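The multi-fingered hand from Flasevero costs more than 300 times what the two-jaw gripper does, and the sales video has it peeling an egg. I went to Illdale in October wanting to see it do office work.

The lab there, run under the name Stojanović, has spent five months putting hands from rival makers on the same humanoid and giving each one the same dull errands. Fetch a stapler. Hang up a coat. Open a drawer, then shut it. The log stood at 858 attempts when I read it, and it is a sobering document. Entries such as "slipped, retried, slipped" fill whole pages.

Drawers get most of the attention. A drawer asks for a low reach, a decent grip on something shallow and a straight pull, all while the legs keep the body steady. Makers like to talk about fingers. The log blames balance and wrist angle far more often.
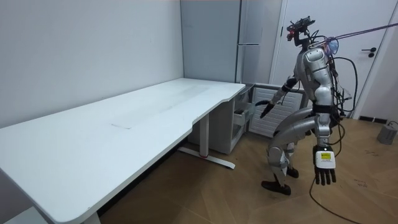 Danica Dervishi thinks the whole comparison is rigged in favor of the fancy hand, as the drawers at Illdale are light and a rival gripper from Hiltevcombe was tested with old firmware. Give it the update and a heavy file drawer, she argues, and the ranking flips.

Maybe. I asked for the Hiltevcombe runs to be repeated and was told they are on the list – below coats. Until then the published score puts the two hands 2 points apart, on a scale the lab drew up itself. I wouldn't buy either on the strength of that.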